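Broment floor cushion: a long review after one winter of sitting on it

I have wanted to sit on the floor more ever since my physical therapist suggested it, and I have put it off just as long, as my knees are not what they were. The Broment is a firm, buckwheat-filled cushion that sells for $115, and I bought mine in November after a good deal of dithering (and one very lumpy bargain from another shop, now the cat's).

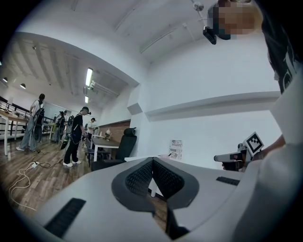

Comfort

It arrives stiff. Give it a couple of weeks of evenings and the hulls settle into a shape that holds your hips up nicely, so your back isn't doing all the work. I can get through a whole movie now – well, most of one. On bare wood floors like ours it stays put, thanks to the rubber dots underneath, and my ankles only complain if I forget to put a folded blanket down first. 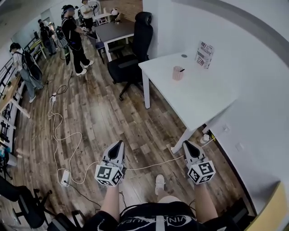

Is it tall enough for stiff hips?
For most people, I'd think so, though if you're long in the leg you may want the Broment Tall, which costs $166 and adds a good two inches.

Care and cover

The cover unzips all the way around and washes beautifully. I've done mine every other Wednesday, on cold, and the color has hardly changed. The zipper pull is tiny, though, and I ended up tying a bit of ribbon to it. You do have to pour the hulls out first, and I'd urge you to do that over a big bowl! My sister has the Walier, which has an inner bag, and I'll admit I'm a little jealous.

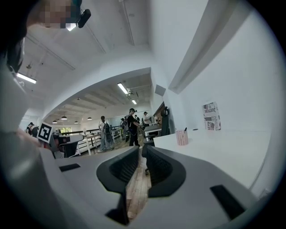
Alun Lougher wrote in to say that his went flat after a year, and that a refill bag brought it right back for far less than a new cushion. He also fills his a little past the line, which makes it firmer for reading. I've ordered a bag myself and will try it his way.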